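Flanatell presents Yeoman, a training method that lets two-armed robots learn parcel and bottle sorting in simulation

Grip errors on unseen objects fall by 40 percent against the company's earlier method

POSTTHORPE, June — Flanatell, a developer of control software for warehouse robots, today published the results of Yeoman, a research project on how a humanoid robot with two arms can learn to pick and place goods at roller conveyors. The method was developed over four semesters of work at the company's laboratory in Postthorpe. It is trained fully in simulation, and it is now described in a technical report which can be downloaded without charge.

The question behind Yeoman is an old one in logistics. A robot that stands at one conveyor and moves one kind of box can be programmed in the traditional way. A robot that stands where several conveyors meet must decide many more things. It must decide which object to take, which arm to use, from which side to close the fingers, and where the free arm should wait in the meantime. When these decisions are made one after another by separate programs, small mistakes add up. The object is reached too late, or the second arm is in the way of the first.

Yeoman puts these decisions into one learned model. The model receives the camera view from the robot, the position of all joints and a short instruction such as "bottle to bin". It returns the next movement for both arms and both hands together.

How the training works

The training is done in Gutis, the simulation environment which Flanatell has developed for its own research. Gutis builds a workplace from parts: roller conveyors, carts, bins and goods. For every training run, the position and angle of the conveyors are changed, and also the colors, the light and the surface of the rollers. The rollers can be clean or marked, and the bins can stand near or far. In this way the model does not get used to a single hall.

The most important new idea in Yeoman is what the report calls a "waiting arm" reward. In earlier work, the arm which did not hold anything received no signal at all. It learned to hang down or to drift, and it was slow when it was needed. In Yeoman, the free arm is rewarded when it keeps an open hand in a place from where a second grasp would be possible, and it loses points when it blocks the view or the path of the other arm. The research team tested the same model with this reward and without it. All other settings stayed the same.

The second change is in the fingers. Many models for conveyor work treat a hand with several fingers as if it were a simple clamp, with one value for open and closed. Yeoman controls each finger separately. This needs more computing time in training, but it permits the hand to wrap around a round object from the side, and it permits a hooked thumb under a bottle that would otherwise slide.

Results

The model was tested on 40 objects which were not part of the training. The set includes bottles, cans, soft bags, small boxes and tubes. Compared with the company's earlier method, the number of failed grasps in simulation fell by 40 percent. The largest improvement was found with bottles that lie on their side. The smallest was found with soft bags, where the difference between the two methods is so small that the report does not claim a real effect.

Without the waiting arm reward, the model still picked up objects with nearly the same success, but it needed more time between one object and the next. The authors conclude that the reward helps mainly with the rhythm of the work and only a little with the grasp itself.

Four conveyor layouts were used for the test, among them crossing conveyors with different heights and angles. The performance was stable in three of them. In the fourth layout, where the goods arrive from behind a tall post, the model often waited too long before the first movement. The reason is not fully understood. The research team will look at this problem in the next phase.
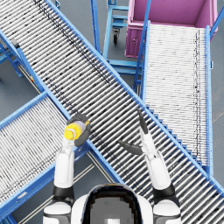
Yeoman in the Gutis simulation: the left hand holds a bottle with a yellow cap above the conveyors while the right hand stays open. Rendering: Flanatell.

"We were surprised how much the empty hand matters," the Yeoman research team states in the report. "In our first versions we looked only at the hand with the object. When we began to train both arms as one body, the movement became calmer, and the time between two objects became shorter. We still have work to do with soft goods, and we say this openly."

Limits of the work

All results in the report come from simulation. Flanatell has not yet measured how well the model works on a real robot, and the figures should not be read as a promise for use in a warehouse. Friction on real rollers is difficult to calculate, especially when they are old or dirty. Also the contact between finger and plastic is simplified in Gutis: a bottle in the simulation has a fixed shape and does not give way under pressure.

The report also lists the cases where both methods failed. These are mostly very flat objects and objects that lie partly under another one. The recordings of these failed attempts are published together with the successful ones, so that other groups can make their own comparison.

Next steps

In the second phase of the project, the model will be transferred to a humanoid robot at a test station in Postthorpe. The station will have roller conveyors and open bins, and it will be operated first at reduced speed. Flanatell is looking for partners from logistics and from beverage distribution who can provide typical goods for these tests. Interested companies can contact the project office in writing. A description of the requested goods, with size and weight limits, will be sent on request.

Availability

The technical report, the list of test objects and the recordings from the simulation are available on the Yeoman project page. The four test layouts can be downloaded there too, in an open format — they can be used without a Gutis license. The trained model itself will not be published at this time. Academic groups may apply for access for non-commercial research.

An online presentation for press and research partners will take place on Wednesday. Registration is possible on the project page, and questions can be sent before the event.

About Flanatell

Flanatell develops control and simulation software for robots in warehouses and sorting centers. The company has its head office and laboratory in Postthorpe. Its products include the Gutis simulation environment, which is used for the planning of workplaces and for the training of robot models. Yeoman is a research project of the company and is not offered as a product.

Press contact

Flanatell Press Office, Postthorpe
The rendering in this release may be used free of charge for editorial purposes if the source "Flanatell" is named. Other formats are available from the press office.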